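Saturday, late

Up at six to get the laundry work done before the room got warm. The heating in the Skunbridge building comes on by itself at the weekend and there is no way to turn it down from our floor, so by noon it is stuffy and my hands sweat on the grips.

Target for the day was 60 good runs of the folding task. I got there, but only just, and it took until after four.

First half hour went on setup. The left gripper would not pair with the recorder. I restarted both, swapped the cable, restarted again. Then it came up with the wrong clock and I had to go through the sync step twice. I have written the steps on a card and taped it inside the lid of the case, because I forget one of them every time. The right gripper was fine from the start. It usually is.

After that, calibration. Open and close each gripper five times, touch the tips together, hold still until the tone. I failed the holding still part more often than I would like. Too much coffee on the drive in.

The task sheet from Drovdale says to spread the cloth, take it by two corners, bring the corners together, smooth, then fold once more. Written down it is five lines. Doing it with two grippers in place of hands, I am still surprised how many small decisions there are. Where on the hem to pinch. Whether to lift first or drag first. If I pinch too deep I get two layers, and when I pull, the whole thing comes along in a lump. If I pinch too shallow it slips out of the tips when I lift. With fingers I would feel that and fix it without thinking. With the grippers I have to look, every time.

I tried to stay slow. The note back on the last batch said the motion was too quick at the grasp and the robot had copied that, so it closed on the cloth before it got there and came up with nothing. I watched the clips they sent. It was a strange thing to see my own bad habit in a machine arm. It even did the little jerk to the side that I do when I want the cloth to settle. So today no jerk. I counted to two before each grasp and to two after.

Runs one through twenty or so were poor. I threw out more than I kept. The main trouble was working from the floor. On the table last week I could stand and lean, but the new sheet asks for different heights and surfaces, so today was all floor. My knees were bad by ten. I put a folded towel under them, which helped, but then I kept shifting around on it and the view moved too much.

Things I want to remember from the morning:

Take the far corner with the left gripper first, then bring the right one in to the near edge. The other way round, my right arm blocks what I need to see.

Keep the cloth a little bunched at the start of some runs. If I lay it out neat every time, the robot will only ever know neat.

Do not correct in mid-air. Put it down, let go, start the grasp again. A clean second try is allowed by the sheet. A scramble is not.

Clean the tips. Lint builds up on them and they start to slide.

Stopped at noon and ate in the car with the windows down. Read through the Gramurik manual again while I ate, the section on remote control. They want us to try the same task on their arm in November, sitting at a desk with two handles and a screen. I did one afternoon of that in the spring and did not like it. There was a small delay between my hand and the arm, and on soft cloth that is enough to miss. On boxes and cups it did not matter much. I would sooner stay with the hand-held grippers for anything made of fabric, but I can see why they want both. With the remote setup the robot's own arm does the moving, so there is no question of whether it can reach. With mine, I can twist my wrist into positions the arm can't get to, and then the run is no use to them. I have been told this twice. I try to keep my elbows in.

Afternoon was better. I found a rhythm by one and did most of the good runs between then and three. The prints are easier than the plain ones. With a plain cloth I lose track of which side is up, and with a pattern I can pick a mark and aim for it. I don't know if it makes any difference to the robot. I put the question in the log.

Disk filled up at half past two. 200 gigabytes gone since Thursday's wipe. Moved the old runs to the big drive, which took forty minutes, and I used the time to label. Labeling is dull but I don't mind it. Good, good, slip, good, double layer, good, dropped, good. I marked two as good and then changed my mind and marked them down, as the left tip only had the cloth by a thread and I would not want that copied.

Running total on the project is now 1404 kept runs. The agreed number is 2505, and I have no idea who came up with the extra five. At today's pace that is a lot more weekends. I will ask if the short task, the single corner lift, can be counted separately. It takes a quarter of the time.

The grippers go back to Ó Conaill for a check next week. The right one has started to click when it opens all the way. It does not seem to affect anything, but I would rather they look at it before it gets worse - last time I waited and lost three days.

Home by six. Soup, bread, bath. Could not bring myself to fold the towels in the dryer and left them there.

Knees still sore. Table heights tomorrow, if I go in at all.
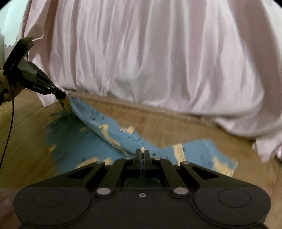
Blue print on the floor, left gripper on the far corner.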